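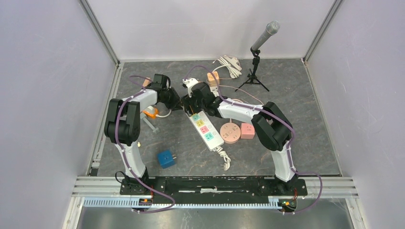
29th August

Ten o'clock and I am still thinking about plugs. The long white strip with the colored faces was meant to settle everything: cyan, yellow, pink, green, one color per thing, so I'd know at a glance what I was switching off. That was the promise in the Solanki catalog anyway. I've had it since April and could not tell you now what the yellow one is for. I suspect I never decided.

The cubes I trust even less. A blue one, an orange one, a small pink one, and then the round peachy-pink disc, which I bought because it looked nice, a stupid way to choose something you push into a wall. The blue cube came with a leaflet from Fledeck saying it would "calm a busy desk." My desk has not been calm for one minute. Same number of cords, only now they start from brighter places.

And the cords! The strip's white one won't lie flat however I coax it. I read a piece on the Mimberg site tonight about winding them in figure eights, with 249 comments underneath, most of them people arguing over which hand to use. Tried it 3 times. It sprang open each time like it had been waiting.

I want to get down to the strip and one cube, and I don't believe I'll do it. I said the same before the move to Kivdale and then carried every single one of them up the stairs in a soup box. The orange one at least has a cord thin enough to tuck behind the shelf. The disc takes up too much room next to anything.

Must look for the receipt tomorrow, in case they take the peach one back. I doubt it. Bed, and the lamp is on the green. I think.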